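3.2 Holders and trays on the worktop
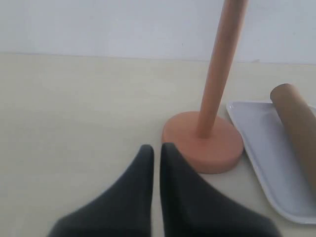 Figure 2. Paper towel holder without a roll, with a white plastic tray to its right.

In the households we visited in February, the paper towel holder was seldom moved, even when it carried no roll. The type in Figure 2 has a flat round base and a slender pole, both salmon pink, and it stands on a cream tabletop near the wall. Campos and Wanyama coded such holders as "waiting objects" - things which keep their place between two uses. We follow their term, but we apply it also to trays.

A tray was more difficult to code. Some participants used it for carrying, others left it on the table as a fixed place for small items. When the two uses were mixed in one home, we recorded both. Mohamedi checked 11 of the homes a second time and changed the code in two of them. The participants explained that an empty holder still "keeps the place" for the next roll, and they did not regard it as untidy.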